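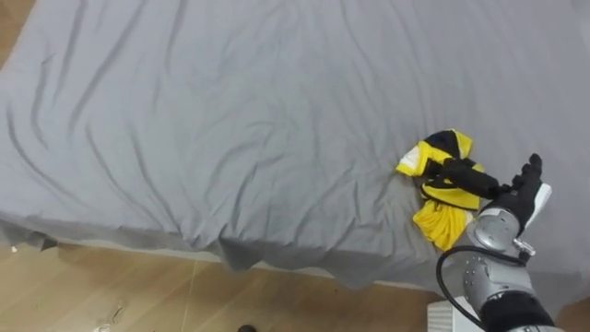 Wrinkled flat sheet and clothing left on the bed at room handover

Posted to: Housekeeping and Linen
Views: 203

Ruwan Gazi
Posted 16th February

I am responsible for room standards at a residence of 22 rooms, and I would appreciate guidance on two matters. Our beds are made with a plain gray flat sheet. After making, the sheet continues to show long diagonal wrinkles, and the front edge hangs unevenly toward the wood floor. The Lesell checklist we follow states only that the bed must be "smooth and squared."

The second matter concerns clothing. When a resident's garment has been left crumpled on the sheet, should the attendant fold it, hang it, or leave it where it lies? Our written procedure does not address this.

linen_desk_hekeck

Long creases of this type generally indicate that the sheet was stored under weight or was not pulled evenly at the corners. Please try the following before replacing any stock:

Remove everything from the bed, including clothing.
Lift the sheet fully and lay it again from the head end.
Tuck the head end first, then draw the cloth firmly toward the foot.
Fold each corner at an angle and tuck the sides. An untucked side will always hang in waves.
Smooth the surface with the flat of the hand, working from the center outward.

If creases remain, a light mist of water and 14 minutes of drying time will usually release them. Do not place a blanket over a damp sheet. 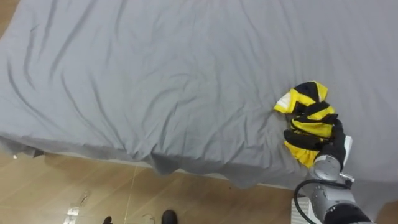

Rendum Residential Services — Housekeeping Support Team

With regard to clothing, our standing instruction is that a garment found on the bed is folded once the sheet has been finished, and is placed on the chair or shelf. It is not to be laundered unless the resident has asked. A bunched sports-style or multicolored top should be shaken out and its sleeves checked before folding. Attendants should also look along the floor at the front of the bed, as small scraps are easily missed beneath a hanging hem.

kikuchi_annex

We just iron ours. Fitted sheets are easier.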